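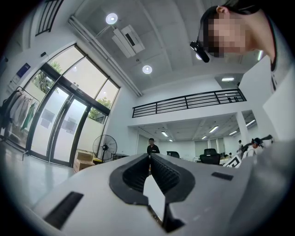
Scheduling Posts With Vellix: Common Questions

What does Vellix do?
Vellix lets you write posts ahead of time and send them out to your business pages on a set schedule. It does not buy likes or follow accounts for you.

How many posts can I line up?
The free plan holds 7 posts at once. The paid plan holds 300. 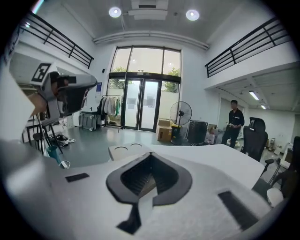

Posted by Hayes on 01/06/2018 | Filed under: Help

Can more than one person use the account?
Yes. The paid plan comes with four logins. Each person can write drafts, but only the account owner can approve them.

A post did not go out. What should I do?
Check the Failed tab first. Most failed posts have an expired page login - sign in to the page again and press Resend. If you see error 509, wait an hour and try again.

Can I move my drafts over from Nasusell?
Text drafts, yes. Export them as a CSV file and upload it under Settings. Videos have to be added again by hand.

Can I change the time zone?
Yes, under Settings. Posts already in line keep their old times, so look them over after you switch.

How do I cancel?
Go to Billing and choose End Plan. Your drafts stay in the account until you delete them.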